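Seed bench notebook, Skivesard trial ground
April, morning entry

Carried on with the germination tests on the Skirnberg runner bean. Stock is the lot Ivone Fagundes cleaned over the winter. Seed count taken from the top of the sack after mixing by hand, split into lots on damp paper, rolled and stood upright in the propagator at the usual setting. Total under test 200.

Roll 2 was too wet when opened. Water had collected in the bottom fold and the lower seeds had gone soft and smelt sour. Have marked it as doubtful and will not average it with the rest. The other rolls look even. Roots straight, seed coats splitting cleanly along the back, very little mould. Where there is mould it is the grey fluffy sort and sits on broken seed. Worth picking over the remainder before packing. The old hand sieve lets split halves through.

Seed weight is lower than I expected from the catalogue entry, which was written from a wetter year. 115 seeds weighed twice on the small balance, the two readings agreeing closely enough. Should not print the old "seeds per packet" wording until Da-eun Myung has repeated this on her balance. Mine drifts when the door is open.

Accession 484 (Zatley sweet pea, the maroon one). Last year's notes say "slow, nick the coat". Tried half nicked and half soaked overnight in tap water. Nicked seed has swelled. Soaked seed is mixed, a good part still hard and shiny. Put the hard ones back in fresh water and will look again tomorrow evening. If they stay hard, nick them and record separately. Do not add them to the nicked lot.

Check label on the Zatley jar. It has the accession number but no harvest year, and the card in the drawer gives two different years in two hands. Until that is settled nothing from this jar goes out to customers.

Rojanasak squash: Da-eun's question from last month was whether the pale seeds are unripe or a true variant. Cut a few of each. Pale ones have full, firm kernels, same as the tan. Sowed both in the same compost, same tray, pale on the left and tan on the right, label at the front edge. My guess is that colour depends on how long the seed sat in the pulp before washing, but that is a guess. To test it properly we need one fruit, one washing day, and the seed split into early and late washes. Ask Ivone to hold back a fruit in the autumn.
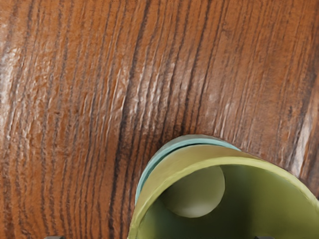
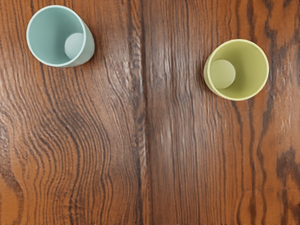

Packet filling. The brass scoop gives uneven fills with flat seed such as squash. It is fine with peas and beans. Levelling with a card helps a little, but the seed bridges across the mouth and leaves a gap underneath. Tapping the scoop once before levelling closes most of the gap. Suggest we fill squash by count and everything round by scoop, and say so on the packing sheet so that whoever is on the bench does the same.

Gum on the new packets does not hold if the flap is folded while still tacky. Leave open until dry, then moisten and press. Old stock of packets can be used up on the beans, where the flap is longer.

To do
Repeat roll 2 with paper wrung out harder.
Da-eun: second weighing of Skirnberg.
Find the Zatley harvest book, possibly in the tin with the pea cards.
Turn the Rojanasak tray end for end, and move the label with it so it stays by the pale side.
Propagator lid has a crack near the vent. Taped for now. Check whether the temperature holds overnight with the tape on, and write the reading here before opening the lid.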